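Equipment planning meeting, home-assist group
28 Mar 2019
Present: Hendrik Modise (chair), Benedita Bragança, Maarten Peeters, Rodrigo Bastos
Apologies: Vasco Rocha (sent comments by email)
Minutes: Maarten

1. Last minutes
Approved. One fix, the Brellar quote was for the arm only, not arm plus base. Carried over to item 2.

2. Second mobile arm
Two quotes in. Brellar cheaper on paper but no spare gripper, no service visits. Garnari includes both for the first year. Benedita prefers Garnari, says we lost most of August to a dead wrist motor and no one to call. Hendrik ok with that if it fits the capital line. Vasco by email: wants payload figure in writing before anyone signs. Agreed.
Delivery is 17 weeks from order with either firm, so order has to go out this quarter or we miss the trial.

3. Doors and handles
Rodrigo went over the simulated apartment. Lever handles only for now, round knobs are extra work and not in the plan. Wants one real door bought and hung in the lab so the sim results can be checked against something.

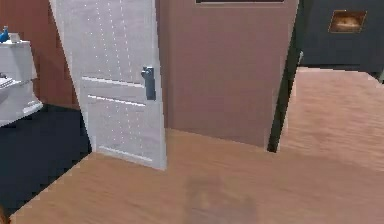
Do we need to buy a frame with the door, or can it go on the one we have?
The door comes as a set with its own frame from Morais, and the old frame is too narrow for the base to get through anyway.

Set is 884 delivered. Hendrik approved on the spot, small works line. Rodrigo to measure the lab wall again before ordering, last time it was out by 2 cm.
Fitting not included. Ask facilities.

4. Compute
Sim jobs are queueing overnight. Maarten asked for another workstation. Benedita would rather rent time from Flostach for the busy weeks and see what the bill looks like. Roughly 90 hours a month to start. Hendrik: try it, review after first invoice. Maarten not happy but fine.
Licenses renewed already, no action.

5. Tabletop tasks
Long talk on fingers. Current thin ones stay for cups and small items. Rodrigo wants a wider pair for flat things, pens and boards are the worry. Prices from Garnari if we buy the arm there, otherwise printed in house. Benedita pointed out printed ones need budgeting too, material plus somebodys time.
Markers: keep the checkered tag on the arm for now, no money for a tracking system this year.
Real table for the lab to be close in height to the one in sim. Hendrik has one in storage, no purchase.

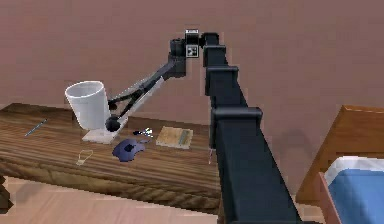
Item 5: arm at the table, gripper beside the white cup (simulation).

Cups, trays etc from petty cash, keep reciepts.

6. Storage and power
New arm needs its own charging spot. Corner by the sink ruled out. Maarten suggests clearing the shelving on the back wall, Rodrigo's boxes would have to go. Rodrigo will look. Extra outlet to be priced with the door fitting, one visit for both if posible.

7. Actions
Benedita: payload figure in writing from Garnari, then purchase request to Hendrik
Rodrigo: measure wall, order door set, clear boxes
Maarten: Flostach account, log hours per job
Hendrik: table out of storage, facilities about fitting and outlet
Vasco: read the Garnari service terms, comments to all

8. AOB
Insurance for the second arm, does the current policy stretch? Hendrik to ask. Next meeting once Garnari has replied.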